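工单标题：Carneo 业主平台上户型图不对、面积空白，付款倒计时还一直在走
分类：认购与合同 / 在线签约
项目：Daltham 二期
状态：已解决（附一个遗留小问题）

大家好，我又来了。上次问绿化费的也是我，那张单子可以关了，这次是正经事。

情况是这样的：我和我先生在 Daltham 二期认购了一套两房，7楼，朝小区中庭那一面，儿童活动区就在楼下（当初就是冲这个去的，站在样板间阳台往下一看，我先生连价都没好好讲！）。认购单上写得清清楚楚，建筑面积 1,439 平方英尺。结果我昨晚登录 Carneo 准备看电子合同，户型图变成了另一种，厨房跑到了玄关左手边，主卧的飘窗没有了，面积那一栏干脆是空的。最要命的是右上角那个60天付款倒计时，它可没管我的图对不对，自己走得很欢。

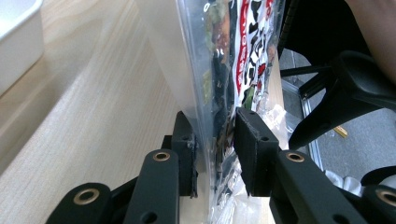
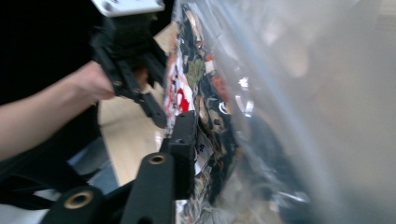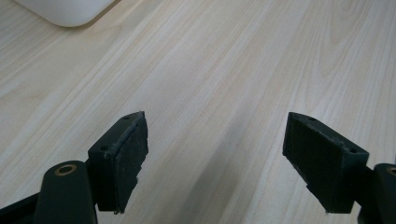
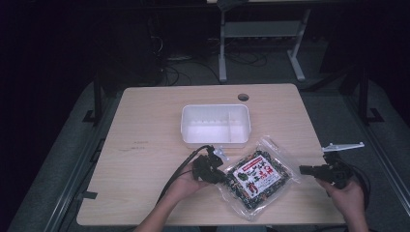
Ignacio Whitlock：您好，单子收到了。先别点“确认无误”，也先别付第二笔款。麻烦您告诉我三件事：认购单右下角的单元编号是什么写法，您是用手机还是电脑登录的，还有合同页最上面显示的是“草稿”还是“待签”。倒计时我这边可以看到，等确认了问题再给您申请暂停，现在没有理由代码，系统不让我提交。

回复：

好的好的，没点，一个都没点。三件事挨个说。

单元编号，认购单上印的是楼栋字母加楼层加户号，中间用短横线隔开。Carneo 上显示的编号没有短横线，全部连在一起，我第一眼还以为少了一位，数了两遍才放心。位数是对的，就是连着写特别难认，我念给我先生听的时候把楼层念成了户号，两个人在饭桌上吵了半天到底买的几楼。

登录方式，手机和电脑都试过了，两边一模一样。手机上图还更小，放大以后糊成一片，飘窗有没有都看不出来，所以最早发现不对是在电脑上。

状态是“待签”。前几天我上去瞄过一眼，那时候还是“草稿”，当时没细看图，现在有点后悔。

我自己折腾过的办法也写一下，省得你们再让我做一遍：

退出重新登录，没变化。
清了浏览器缓存，没变化，倒是把我存的购物网站密码全清没了。
换我先生的账号登录，他是共同买受人，看到的图也是错的那张。
把语言切成英文再切回来，面积栏闪了一下，好像要出数字，然后又空了。这一条我觉得有点意思，你们看看有没有用。
下载合同 PDF，下载下来附件一的户型图也是错的，面积那行只剩一个单位，前面什么都没有。

还有一点，认购那天销售是在另一个系统里给我录的，页面抬头写着 Amport，我印象很深，录到一半死机重录过一次。不知道跟这个有没有关系，你们判断。

Ignacio Whitlock：谢谢，写得很细。语言切换那一条很有用，说明面积数据在库里，只是显示的时候没取到。户型图的事我怀疑是楼层对应出了问题，已经转给项目侧核对。暂停倒计时的申请提交了，批下来以后右上角会变成灰色。变灰之前请您截一张图留底。

回复：

截了，手机电脑各截一张。

顺便问一句，要是批得慢，中间这几天算谁的？我不是要较真，主要是我们第二笔款要从定期里取，提前取利息就没了，本来是掐着日子算好的。销售当初讲“从签合同那天起算60天”，可我合同还没签呢，它怎么就走起来了？我翻了认购书，第4页（手机上看是第5页，排版不一样）写的也是“自买卖合同签署之日起”。这个起算日和图错了是一个问题还是两个问题，我分不清，麻烦一起看看吧。

Ignacio Whitlock：是两个问题，您提得对。倒计时应当从签署日起算，您这单是从状态变成“待签”那一刻开始走的，我单独记了一条，不会和户型图混在一起。您不需要另开工单。

下午四点多更新：

倒计时变灰了！旁边多了一行小字，“已暂停，原因：资料核对”。先谢谢。

户型图还是错的。不过我中午趁有空给 Achterberg 的售楼处打了个电话（Daltham 二期是他们开发的，电话比平台上那个热线好打），接电话的姑娘特别耐心，让我报了编号，她在她那边的楼层表上一对，马上就说“哎呀，您这栋有架空层”。

她是这么解释的，我尽量复述，讲错了你们纠正：我们那栋首层上面有一个架空层，就是放儿童滑梯和婴儿车停放区的那个地方。销售用的楼层表不把它算作一层，工程图纸算。所以我认购单上的7楼，到了工程图纸上就往上错开了一层。平台如果拿着销售的楼层号直接去套工程图纸，就会套到楼下那户。楼下那户刚好是另一个户型，没有飘窗，厨房在左边。

我一听，全对上了！挂了电话马上来写。

那么问题来了，我同一栋认识的两户邻居（业主群里聊上的，还没见过面），一户说自己的图没问题，一户说没看过。没问题的那户住得高，上下几层户型都一样，错了一层也看不出来吧？我建议你们别等人来报，整栋都对一遍。有人糊里糊涂点了“确认无误”，以后收楼量面积的时候可就热闹了。

Ignacio Whitlock：售楼处说的和我们查到的一致。从 Amport 往 Carneo 搬数据时，楼层对应表用的是没有架空层的那一版，影响您所在的整栋楼，不影响其他楼栋。已经签过的合同由项目侧逐份核对，需要更换附件的会由签约中心电话联系。您的单元会先改。面积栏空白也找到原因了，编号里短横线被去掉以后，取面积的那段程序还在按带短横线的写法找。

回复：

短横线！我就说那个编号看着别扭。

有两个地方我还是想在这里留个书面的，电话里说过的事我总怕以后找不着人：

一是更新后的合同，附件一的户型图、面积、正文里的单元编号，要三处一致。上次那份 PDF 正文编号是对的，图是错的，这种最吓人，一眼扫过去根本发现不了。

二是楼层到底写几。合同上写销售的楼层还是图纸的楼层？我不在乎电梯里按哪个数，可是以后办产证、办贷款，银行来评估，对不上又得跑。能不能在合同里加一句说明？

Ignacio Whitlock：第一条没问题，改完以后我会先自己核一遍再放给您看。第二条问过签约中心，合同正文写销售楼层，附件一的图纸页脚会加注对应的工程楼层，这是这栋楼统一的做法，产证以登记部门核定的为准。如果您的贷款银行另外需要说明，可以在平台“证明文件”里申请楼层对照证明，免费的。

次日早上更新：

刚登录看了，户型图回来了，飘窗也回来了，面积显示 1,439，单位也在。我把 PDF 下载下来和认购单摆在一起，一行一行对的，我先生在旁边念，我打钩（这次他念编号我没跟他吵）。三处一致，页脚有那行加注，字小得可怜，不过有就行。

倒计时现在显示“未开始”，颜色是蓝的。我先不敢签，打算今天晚上再看一遍付款那几页，尤其是逾期利息那一段，看完再签。签了以后如果倒计时不是从60开始的，我还会回来的，先打个招呼。

给后面搜到这张单子的邻居们留几句：

进 Carneo 以后先去“我的单元”，点户型图旁边那个小箭头，能看到大图，直接在合同里看是看不清的。
对图的时候看厨房在哪边、有没有飘窗，这两样最容易认，光看房间数没有用，两种户型都是两房。
面积空白的不要签，截图，开工单，分类选“认购与合同”。我一开始选成了“物业服务”，白等了一上午，被退回来的。
手机上没有暂停倒计时的提示文字，只变颜色，别以为没批。

遗留小问题一个：我的车位。认购单上车位在地下，靠近电梯厅那一排，平台上的车位图点开是白的，转圈转个不停。车位合同是分开签的，不急，你们有空看一眼就行。要是也是短横线惹的祸，麻烦一起改了。

Ignacio Whitlock：车位图是图片文件没有搬过来，和短横线无关，已经另建一张单子，编号会发到您的站内信。这张单子我先标为已解决，七天之内您在下面回复会自动重新打开。签约后倒计时如果不对，直接回在这里就可以。

回复：

收到，站内信也看到了。签完我来报一声。

晚上补一句：签了，倒计时从60开始，蓝色变绿色。车位图还在转圈。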